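3.2 对折：一个被低估的计量单位

图3所涉及的动作，在我们收集的家务手册里有十一种叫法，没有一种附带定义。

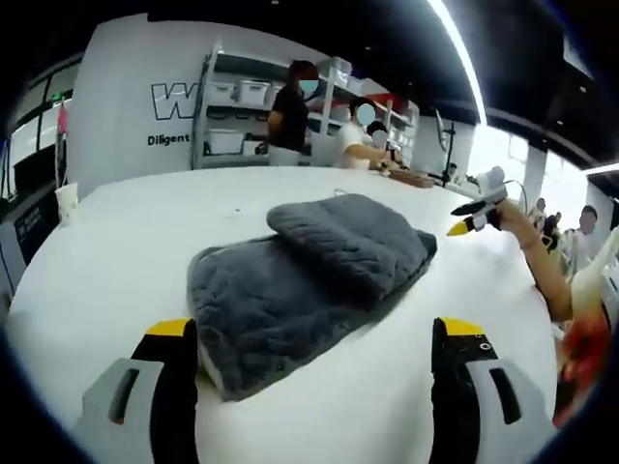 图3　白色台面上一块部分回折的深灰色绒面织物。上层有浅波状绗缝线，下层可见绒毛，左前侧有浅奶油色边。

上一节讨论了“叠好”一词在家务写作中的漂移。本节的对象更小，也更顽固：“对折”。表面上看，它是整个家务词汇里最接近数学的一个词，一分为二，边对边，角对角，似乎不留解释的余地。家务手册的作者们显然也这样认为，因此几乎没有人费心解释它。我们通读了语料库中的12种手册，发现“对折”出现时，前后文通常只交代两件事：折几次，以及折完之后放到哪里去。至于沿哪条轴折、哪一面朝外、厚料折到什么程度算折过了，作者一概信任读者。读者是否值得这份信任，手册里没有记录。

这种信任有其历史。Hulme在她关于寄宿学校洗衣房的研究中指出，早期的折叠指令是口头的，由年长者示范给年幼者看，文字只负责提醒次序。换句话说，写下来的“对折”原本是一张便条，收信人早已在场见过那个动作。等到手册脱离洗衣房，作为商品卖给从未见过洗衣房的人，便条仍然是那张便条，收信人却换了。Hulme对此的措辞比我们温和，她称之为“示范的缺席”。我们倾向于称之为偷懒，但承认她的说法更适合印在标题里。

薄料掩盖了这个问题。床单、桌布、手帕都很听话，折线一压就在，即使读者理解有偏差，成品的误差也不过一指宽，放进柜子便无人追究。厚料则不然。带绒面或绗缝的织物有自己的主张：折过来的一层不肯平躺，而是在折处拱起一道圆脊（参见图3），边与边之间的距离因此取决于量的人把尺子放在哪里。几何学意义上的对折要求一条线，而厚料只肯提供一个弧。语料库中最畅销的一种手册，即Sellberg出版的那一本，对此的处理是在“对折”后面加上“轻轻地”三个字。至于轻到什么程度，要等到后面讲羊毛毯的一章，作者才补充说“不要太轻”。

为了弄清使用者究竟如何理解这个词，我们在Altstead做了一组访谈，受访者共18人，都自认为是家中负责收纳的人（有两位来自同一户，各自接受访谈，各自作此声明，我们未予裁决）。访谈在受访者家中进行，多在下午四点前后，据说这是一天里最适合谈论毯子的时候。我们请每一位口头说明“把毯子对折”是什么意思，不提供实物，也不允许用手比划。后一条规定执行得很不理想。大多数受访者说到第二句时双手已经抬起，有一位把手压在大腿下面，仍然用下巴完成了演示。

受访者的解释大致落入两种传统。第一种我们称为“边缘派”：对折的完成以边缘重合为准，中间拱成什么样子不予过问。第二种是“体积派”：只要占地减半，边缘差一点属于审美问题。两派对彼此的存在普遍感到意外。边缘派认为体积派是在“堆”，体积派认为边缘派“时间太多”。值得注意的是，两派都援引自己的母亲作为权威，而没有一位受访者援引手册，尽管其中好几户的厨房书架上就立着一本，书脊完好，看不出翻阅的痕迹。

还有一个未能归类的立场，由一位退休排字工人提出。他认为毯子从来没有被对折过，人们只是把它折到不再碍眼为止，然后宣布它是对折的。Farahani读过访谈记录后，主张把这一立场单列为第三派，并为此给我们写了一封很长的信。我们最终没有采纳，理由是一派至少应有两名成员。Farahani随即表示愿意加入。此事在本文付印前仍未解决。

语料库里也有认真对待厚料的作者，值得公平地提一笔。Benítez的《居家织物手册》是唯一给“对折”规定容差的一种，书中写明成品上下两层的边缘相差不得超过2厘米，并建议把毯子铺在硬台面上操作，先理平下层，再将上层带过去，最后从折处向外抚。这段文字准确、耐心，而且可以照做，我们在三月试行过几次，没有发现错误。遗憾的是，它排在全书附录的倒数第二页，夹在去除蜡渍与熨斗除垢之间，正文里没有任何一处提示读者它的存在。正文第一章照旧写着：“对折，收好。”

Benítez的容差从何而来，我们追查了一段时间。书中没有注释。最可能的来源是Mesura，一份面向纺织品零售商的陈列规范，其中要求货架上的毯子折边整齐，以便顾客从正面数出层数。如果这一推断成立，那么家务手册中唯一精确的折叠标准，其实是为了让毯子卖得出去，与它回家以后的生活无关。我们在别处也见过类似的迁徙：毛巾三折露出圆边的做法、枕套开口背向房门的规矩，都可以追溯到店铺或旅馆，后来才被写成持家的美德（见4.1节）。家务手册很少发明规矩，它的专长是忘记规矩原先是谁定的。

这里需要回应一种可以预见的反驳：家务语言本来就不求精确，拿容差去要求“对折”，无异于拿秒表去要求“炖一会儿”。我们部分接受。食谱中的“少许”“适量”确实运转良好，但它们运转良好，是因为词语本身就承认了含糊，读者一见便知道该自己拿主意。“对折”的麻烦在于它的表情过于确定。它借用了算术的口吻，于是读者照做之后若成品不像样，往往怀疑自己的手，很少怀疑那个词。受访者中有超过半数主动为自家柜子里的状况道歉，而我们并没有提出要看柜子。其中一位在道歉之后又坚持打开给我们看，里面的毯子叠得比本文作者中的任何一位都好。

由此可以对前一节的论点作一点修正。我们先前认为，家务手册中的规范压力主要由评价性词语承担，例如“整洁”“妥帖”“像样”。就折叠而言，承担压力的却是一个看似中性的操作词。它不夸奖谁，也不批评谁，只是平静地假定这件事人人会做，并且做出来都一样。语料库中“对折”与“只需”连用的频率，作者们自己恐怕也没有留意：有一本在30页之内反复要求读者“只需对折”，所折之物从餐巾一路增厚，到冬被为止。作者的语气始终没有变化。冬被那一页的插图画的是一条餐巾。

下一节转向“卷”。这一动作在手册中的待遇略好，至少有几位作者承认，卷起来的东西会自己散开。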